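Kitchen table

The kitchen table is a table kept in or beside the kitchen of a house, where it serves for eating, preparing food, homework, letter writing, mending and a good many other jobs that have no other home. It differs from the dining table mostly in how it is treated: a dining table may be saved for visitors and Sunday lunches, while a kitchen table is in use from the first cup of tea until the last light goes off, and is generally expected to put up with it.

History

In the older farmhouses around Menzies and Brarkent the table was often the first piece of furniture to go in, and sometimes it was built inside the room and could never afterwards be got out through the door. A household inventory from Brarkent dated 1714 lists "one long board and the tressels to it", valued a little below the family's best kettle, and local historians are fond of pointing out that the board was still being passed down a century later (though the trestles had been replaced by then). Tables of this sort were scrubbed with sand and cold water, and the tops wore into gentle hollows where people sat and worked.

Fixed legs became the usual thing as kitchens grew warmer and families began to spend their evenings in them. A drawer at one end, for cutlery and string, came in at much the same time and has never quite gone out of favour. The Lulteck works, which began as a maker of school desks, turned to kitchen tables when orders for desks fell away, and its plain four-legged model sold some 3000 in its best year.

Woods and finishes

Pine has long been the everyday choice, being cheap, light in colour and easy to work, and it takes a dent so readily that most pine tables end up as a kind of family diary. Ash and beech are harder and were preferred where pastry was rolled or meat was cut. Darker timbers are less common in kitchens, partly from cost and partly from a feeling that a pale top shows whether it is clean.

Scrubbed tops were left bare. Later tables were waxed, oiled or varnished, and each finish has its loyal defenders. Oil is forgiving and can be patched at home with a rag and a bit of patience, whereas varnish keeps out spills very well until it is chipped, after which the whole top usually has to be taken back and done again.

Customs

In the Menzies district it was once thought unlucky to leave a table bare overnight, and a loaf or a folded cloth was set in the middle before bed. Each August the Mosico furniture fair still gives a ribbon for the best-kept old table, and 2 of its past winners are on display in the Brarkent town hall, where visitors are welcome to sit at them and have a cup of tea.

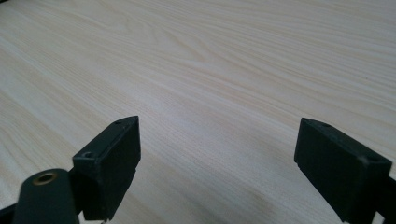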